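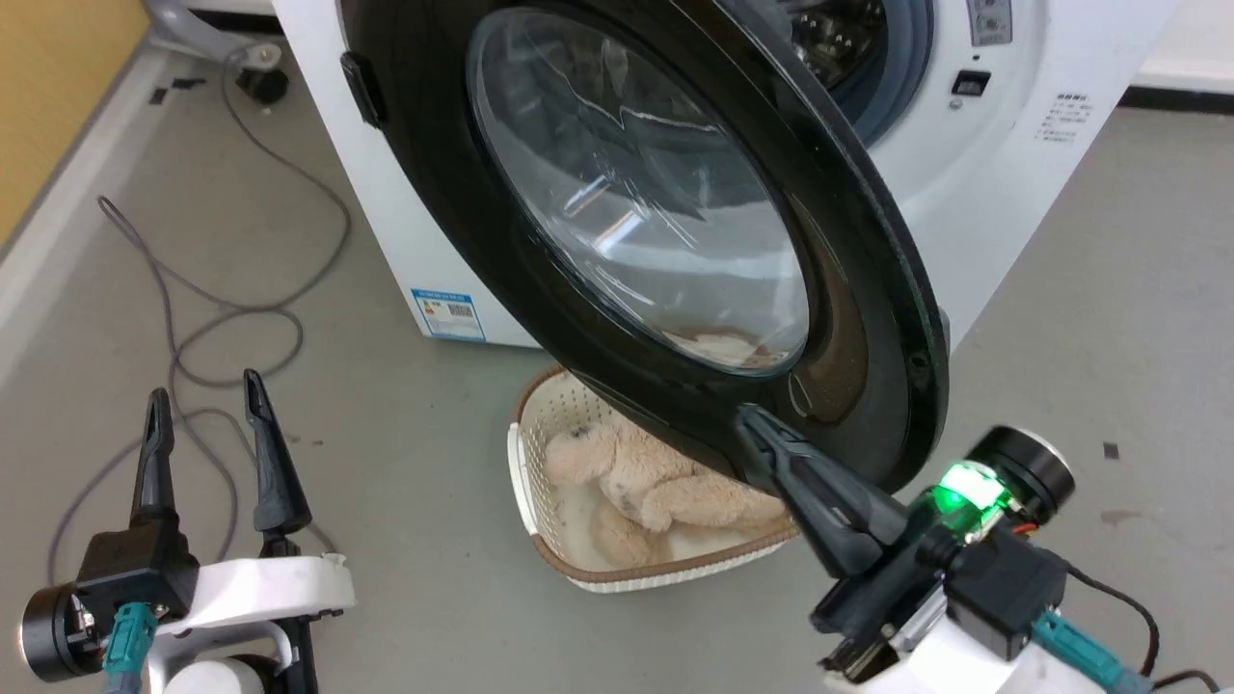
A two-gripper robot with its right gripper on the rim of a washing machine door.

Skitari publishes door-handling guideline for household robots

12/8/18

Skitari has released a guideline on how robots should handle hinged appliance doors in test homes and labs. The text covers washing machines, dryers and dishwashers. It replaces a draft circulated in June.

The main requirement concerns grip. A robot may hold a door by its handle or its outer rim, but must not apply force to the glass. Fingers must be closed on the rim before the arm moves, and the second gripper must stay open and clear of the hinge side until the door is at rest. Grip force has to be logged for the full swing.

A second section deals with the floor area. Baskets may be placed under an open door only if the door can travel its whole arc without touching them. Cables must be kept out of the path of a mobile base. Soft items such as toys and towels are permitted as test loads, provided the same load is used through a series.

The working group, chaired by Shabnam Lashari, based its limits on 2,731 door cycles recorded by Ellance and Salameh. Of these, 216 ended in a stop by the operator. Most of the stops came when a finger slipped from the rim during the last part of the swing, according to the report attached to the guideline.

"The draft set one force limit for all doors," Lashari said. "We now have 3 classes, by door weight. A round washer door and a dishwasher door do not load the wrist the same way."

Nabil Smadi of Ellance said the logging rule would mean a software update for older arms. Test sites have until June to comply.

Latches and child locks are outside the scope. A separate text on drawers is being prepared by Lina Saab and Hadi Harb, and comments on it can be sent to the Skitari office.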